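Trundar Puts the Crunch Back in the Office Snack Drawer

PURKCOMBE, April — Trundar, the snack delivery company that has spent years persuading offices to eat more almonds, today conceded that people would also like some chips.

The new Coltik plan gives workplaces a monthly box chosen by the people who will eat it. Each employee gets 30 points to spend, and points left over at the end of the month go to the shared shelf. Managers may vote, but their votes count the same as everyone else's, a feature that was debated at length by managers.

"We surveyed 464 customers and asked what they wanted from a healthy snack program," said Yasmine Samir, head of product at Trundar. "The most common answer was 'salt.' We have decided to respect that."
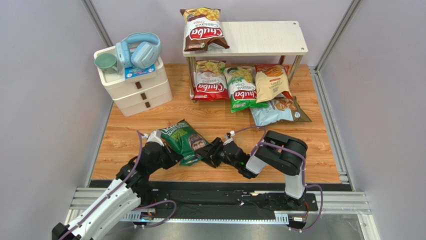
Coltik was tested over the winter at Abdelaziz, an accounting firm in Purkcombe, where staff went through 2073 packets before the trial ended. Fruit leather finished last in every round of voting and has been retired with full honors.

"I was asked to compare this with our old arrangement," said Thijs De Haan, office manager at Abdelaziz. "Our old arrangement was a bowl of mints — I think they came with the building."

Boxes come in 2 sizes, and customers can pause or cancel by email without having to explain themselves to anyone. Existing Trundar customers can switch at their next renewal. The almonds are still available on request.

Media contact: Kaj Juhl, Trundar press office, Purkcombe. Samples are available to reporters while they last, and the press office sits very close to them.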